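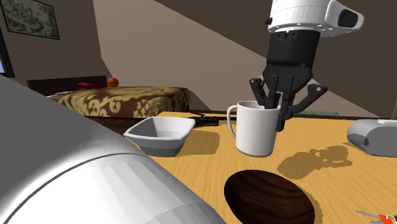
Ninstead Building, Second Floor
Kitchenette and Break Area – Periodic Safety Inspection
Date of inspection: Thursday, June 6, 2024
Inspected by: Helge Berge
Accompanied by: Ehab Abdelaziz (facilities)
Previous inspection: November

Ratings used on this form: OK, Minor, Action, N/A. An item rated Minor may stay in use. An item rated Action stays out of use or is restricted until closed. Comments are required for anything other than OK.

Section A. Electrical

A1. Receptacles within reach of the sink are GFCI protected
Rating: OK
Tested with plug-in tester, then with the device's own button. Both tripped and reset.

A2. Receptacle faceplates intact, no scorching or looseness
Rating: Minor
Plate left of the refrigerator is cracked at the lower screw. No exposed conductor. Replace plate. Do not overtighten the new one.

A3. No extension cords in permanent use
Rating: Action
The Jiver kettle was running from an extension cord routed behind the microwave. Same finding as in November. Cord removed during inspection and handed to Abdelaziz. Kettle to be plugged directly into the wall receptacle or taken out of the room.

A4. Appliance cords free of cuts, kinks, and heat damage
Rating: Minor
Toaster cord has a flattened section where it has been pinched by the cabinet door. Jacket not broken. Recheck in 60 days. If the jacket shows cracking, discard the toaster. Cords are not to be repaired with tape.

A5. Panel schedule matches circuits serving this area
Rating: Minor
Breaker 5 is labeled "copier." It feeds the counter receptacles. The copier was moved before the current tenancy. Relabel.

Section B. Hot water and heating appliances

B1. Water temperature at the tap acceptable
Rating: OK
Measured after two minutes of flow, within the limit set in the building procedure.

B2. Coffee machine level, stable, and clear of the counter edge
Rating: OK
The Troltska unit has been moved back from the edge as requested last time. Rubber feet all present.

B3. Coffee machine descaled per manufacturer's schedule
Rating: Minor
Log sheet on the side of the machine has no entries after March. Staff believe it was done in April. Without an entry it is treated as not done.

B4. Microwave door closes and latches, seal clean
Rating: OK
Inside needed wiping. Housekeeping matter, not rated.

B5. Kettle shuts off on boil
Rating: OK
Tested once from the wall receptacle with the minimum fill. Shutoff normal. The lid hinge is stiff but holds closed when pouring.

Section C. Cups, glassware, and utensils

C1. Cups and mugs free of chips and cracks
Rating: Minor
Two mugs discarded for hairline cracks running down from the rim. One bowl discarded for a chip on the foot. A crack that catches a fingernail is enough reason to discard. Stained glaze is not a defect.

C2. Handles sound
Rating: OK
Hold the body of the mug and apply light side pressure to the handle. Any movement or clicking, discard. Glued handles are not accepted in this building regardless of the glue used.

C3. Storage height and stacking
Rating: Minor
Plates and mugs were stacked together on the top shelf. Heavy plates belong on the lowest shelf. Mugs may be stacked two high at most.

C4. Knives stored in block or drawer insert
Rating: Action
Bread knife loose in the dish tub under the drying rack, blade up. Removed and placed in the block. A notice has been requested for the wall over the sink. Any knife found in the tub again will be removed from the kitchenette.

Section D. Floors, counters, and furniture

D1. Floor clean, dry, and free of trip hazards
Rating: OK
Dry at time of inspection. The mat at the sink lies flat – the curled corner noted previously has been trimmed.

D2. Wet floor sign available
Rating: OK
Behind the door. Should be moved to the hook by the sink when the hook is installed.

D3. Tables steady, edges free of splinters
Rating: Minor
Table nearest the window rocks. One leveling foot is seized. Penetrating oil first, replacement foot if that fails. Folded cardboard removed from under the leg.

D4. Chairs sound
Rating: Action
One chair with a loose rear stretcher tagged and moved to the storage room. Do not return it to use until the joint has been reglued and clamped. All others OK.

D5. Upper cabinets secured to wall
Rating: OK
No movement under hand load. Screw heads visible at both rails.

Section E. Fire and exit

E1. Extinguisher present, charged, and tagged
Rating: OK
Gauge in the green, pin and seal in place, tag current.

E2. Access to extinguisher clear
Rating: Minor
Case of Tôn sparkling water on the floor in front of it. Moved. Deliveries should go to the storage room first.

E3. Exit route clear and door self-closing
Rating: Minor
Door stops short of the latch on three out of four closings. Adjust the closer. The wedge found beside the door has been removed, and no replacement wedge is to be supplied.

E4. Smoke detector clear of obstruction
Rating: OK
Indicator lit. Not function tested today, covered by the annual building test.

Section F. Cleaning products

F1. Products in original or labeled containers
Rating: Action
Spray bottle under the sink with clear liquid and no label. Contents unknown. Handed to facilities for disposal. Do not sniff unlabeled bottles to identify them.

F2. Bleach and acid descaler stored apart
Rating: OK
Bleach is in the janitor's closet, descaler in the cabinet above the coffee machine.

F3. Safety data sheets available
Rating: Minor
Binder is present. Sheet for the current dish detergent is missing; the one filed is for the previous brand.

General comments

Overall score 82 on the building scale. The extension cord under A3 is a repeat finding and goes to the tenant in writing. Abdelaziz disagrees with the rating for D4 on the grounds that the chair was not in use at the time. Rating stands, as the chair was at the table and untagged.

The first aid box was not inspected. It belongs on the corridor form.

Actions for A3, C4, D4, and F1 are due in 5 working days. Minor items are due before the next periodic inspection unless the comment gives another interval.

Signed: H. Berge
Received for facilities: E. Abdelaziz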